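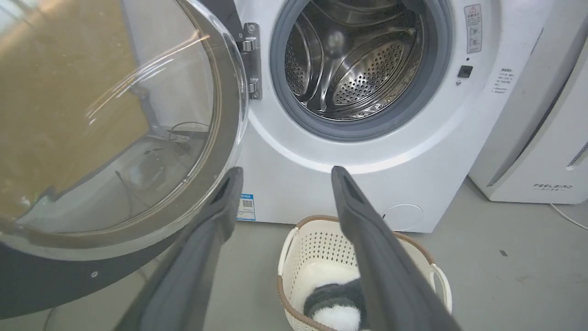

Where do our ballots go after the polls close? They go by car to the county election center on Drakos Road, in sealed bags, with two election judges from different parties riding along.

That was the first thing we learned on the Tuesday tour in March, and for several of our members it was worth the drive. The Ballarville Area Democrats had been asking for a visit since last fall. The county clerk's office opens the building to any party or civic club that signs up, so the Republicans had their own tour the week before and the library's civics group goes next.

We met in the parking lot at 5:30 and went in by the side door. Everyone signed the visitor log and wore a paper badge. Phones were allowed in the hallway but had to go in a bin before we entered the counting room. Our guide was Ognjen Vukčević, the deputy clerk in charge of precinct operations. He has worked in the office through four clerks, two from each party.

The first stop was the warehouse. Voting equipment sits on rolling carts, grouped by precinct, each cart with a numbered seal. The numbers are written on a sheet kept in another room, and the judges check the seals against that sheet on the morning of the election. If a seal does not match, the cart is not used and a spare is sent out. Vukčević said this happens now and then, usually when someone has copied a digit wrong, and the cart is still swapped.

Next we saw the testing area. Before each election, every scanner is fed a stack of marked test ballots with known results. The stack includes blanks, ballots with too many choices marked, and ballots with stray pen lines. The public can watch this test. Attendance is usually low. The notice runs in the newspaper and on the clerk's website, and we plan to put it in our newsletter from now on.

The mail ballot room took the most time. Envelopes are sorted by township and the signature on each one is compared with the voter's registration. One judge cannot reject an envelope alone. A panel has to look at it, and the voter gets a letter and a phone call if there is a number on file. Voters then have a window to come in and fix the problem. Several of us did not know about the phone call. If you vote by mail, please write your number on the form – it is optional, and many people leave it off.

In the last countywide election the office received 3000 mail ballots from our end of the county, mostly from Pruvside and Ballarville. Of those, 17 were still unresolved when the window closed. Most had no signature at all. That is a small number, but a school board seat in Pruvside was once decided by 2 votes, and some of our longtime members remember the recount well.

The counting room itself is plain. It has long tables, a glass wall for observers and a clock. The computer that adds up the totals is not connected to the internet. Results are copied to a new drive, walked across the hall and posted from a different machine. Each party may send credentialed poll watchers, and we have not filled all of our slots in recent elections. Watchers need a signed form from the party chair. The Destell precincts are the hardest to cover, mainly on account of the distance.

Members asked about early voting hours, and the answer was that they will stay the same this year. There was also a question about moving the Destell polling place out of the old grange hall, where the ramp is steep. The county is looking at the middle school but needs the district to agree. A member from Destell offered to bring it up at the next school board meeting.

The tour ended at 7:15. The office is short of election judges for both parties, and Vukčević handed out applications before we left. Judges are paid for the day and for the training session, which can be taken in person or online. High school juniors and seniors can serve with a form from their school. We have extra applications at the front table at our monthly meeting, or you can pick one up at the clerk's counter during business hours.

Last updated: March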